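Slate gray for a basement workroom floor?
Forum: Paint and Finishes

fekwood_dan
Started 9/17/24

I'm painting the concrete floor in my basement and I have it narrowed down to two colors, a mid slate gray and a warm tan. The room is 20 feet long with one small window at the far end. I'll have a workbench, shelves and a chest freezer down there. Walls are off-white and staying that way.

My wife says gray will make it feel like a parking garage. I think tan will look dirty in a month. Has anyone lived with either one?

Also, flat or satin?

rutabaga9

Gray. I did tan in my last house and every drip of oil showed. Satin, because flat holds onto dirt and you can't mop it properly.

Ayantu Negussie

I'd disagree on the gray. One small window means you'll be under electric light all the time, and a cool gray looks blue under most LED bulbs. Mine did. I repainted it in October of the same year and I'm not going through that again.

If you do go gray, buy a quart first and paint a patch by the freezer and another by the window. Leave them for a week.

fekwood_dan

The bulbs are whatever came with the house. I'll check what they are tonight.

What I like about the gray is how plain it is behind light-colored things. The shelves and freezer are white. This is close to the shade I mean.
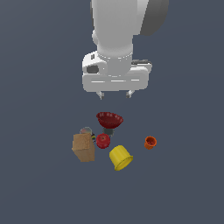
Re: Slate gray for a basement workroom floor?

Yuzuki Kubo

That shade is fine for a floor, but remember you won't get it that even on concrete. Patches and old cracks will show through unless you fill them. White against it does look good.

Bigger question: have you tested for moisture? Tape down a square of plastic sheet, leave it overnight or longer, and look for water under it. If it's damp, the color won't matter, the paint will peel.

rutabaga9

Second the plastic test. And etch the floor before you paint. I skipped that in the garage and it came up under the tires the first summer.

gesdale_mike

You don't need to etch if you grind it. I rented a grinder for 30 dollars and was done in an afternoon. Etching is messy and you have to rinse it, and where does the water go if you have no floor drain?

rutabaga9

I used a wet vac. It's not hard. Grinding puts dust through the whole house.

gesdale_mike

Not with a shroud and a vacuum on it.

Ayantu Negussie

Either works if you do it right. Dan, is there a floor drain?

fekwood_dan

No drain. So probably the grinder. The bulbs say 5000K, so I guess that's the blue problem Ayantu is talking about. I can swap them for warmer ones before I do the test patches.

Plastic is taped down in two corners.

Yuzuki Kubo

Put one in the middle too. Corners near outside walls can be damp when the rest is dry, and the other way around.

fekwood_dan

OK, will do. Still need an answer on satin. Is it slippery with socks on?

gesdale_mike

A little. Mix in the anti-slip grit on the second coat, half of what the can says. The full amount is rough on your knees.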